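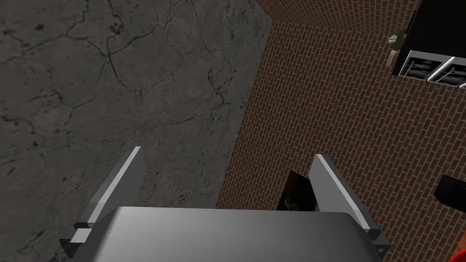 Erkura two-finger gripper in the simulator, wrist view, fingers open. Brick on one side, cracked concrete on the other.

Erkura gripper kit – for home arms and shared workshops

Erkura is a two-finger parallel gripper you print, screw together and bolt to the end of a small arm. It comes with a matching simulator model, so you can get your code opening and closing a hand before a single printed part has come off the bed. I started it on a kitchen worktop and finished it at the Sutmont shared workshop, where it now lives on the end of a Valdovinos arm and gets used by anyone who has done the induction.

This is version three. The first was too narrow, the second was wide enough but shed screws, and this one I really like!

What you get

The kit has one motor, the drive board, two linkage sets, a bag of screws (with spares, I've dropped enough of my own), a pair of soft pads and a one-metre cable. Printed parts aren't included. The files are free to download and there are 39 of them, though plenty of those are optional: different pad shapes, spacers for other wrists, a cable clip that three people asked for in the same week in May.

If you don't have a printer, most shared workshops will run the parts for you at cost. Allow a weekend. The palm housing is the slow one and it doesn't like being rushed.

The simulator model

The model is a separate download and works without the kit. It loads with a plain test world: big brick and concrete surfaces and a few odds and ends to point at. The textures are deliberately busy. A wrist camera looking at a flat grey floor gives you next to nothing to track, whereas brick courses give you straight lines in perspective wherever you turn, and cracks are good for checking that your feature matching isn't just locking on to the mortar. 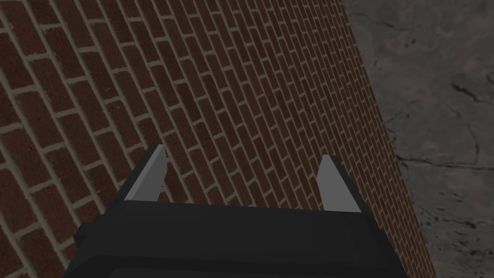 Simulator render: Firouzeh Hassanpour / Erkura project

The finger pads can be recoloured from the settings file. I keep mine light grey against the black body, which makes the tips easy to pick out in the wrist view when you're lining up an approach. You can also swap the whole gripper to grey, handy for seeing how your detection copes when the hand and the concrete are close in tone.

Camera height and tilt are both adjustable. The default looks over the palm from behind, so you lose a strip along the bottom of the view to the housing itself. Tilt it forward if that bothers you. I've left it alone, as the camera bracket on the printed version gives much the same view and I wanted the two to agree.

Details

Grip: two fingers, parallel, one motor
Payload: up to 400 g with the standard pads
Model size: 3,365 triangles, collision shapes separate
Supply: 12 V
Mounting: four-bolt wrist plate, Valdovinos pattern, adaptor files for others
Files: free for home, school and workshop use

Putting it together

Fit the motor before the linkages. Every build I've helped with that went wrong went wrong there – the left linkage covers one of the motor screws and you end up taking the lot apart again. Don't overtighten the finger pivots either. They should swing freely with the motor unplugged, and if they don't, a quick rub with fine sandpaper on the printed faces usually sorts it.

Once it's powered, run the homing script with nothing between the fingers. It finds both end stops and saves them. After that the same commands work on the real gripper and the simulated one, and you pick which by changing one line in the settings.

Wear and spares

The workshop's gripper has done 2,000 open-and-close cycles on its current pads, and they've gone a bit shiny but still hold. Pads and linkage sets are sold separately. The motor is a common size, so you needn't buy it from us.

Ordering

Kits are packed in small batches by Lastetti, who also stock the pads and cables. If the page says out of stock, the next batch is normally a few weeks behind. Questions about building or the simulator model are best sent to me, Firouzeh, through the project page, and do send pictures of your build, I love seeing them. Questions about postage should go to Lastetti.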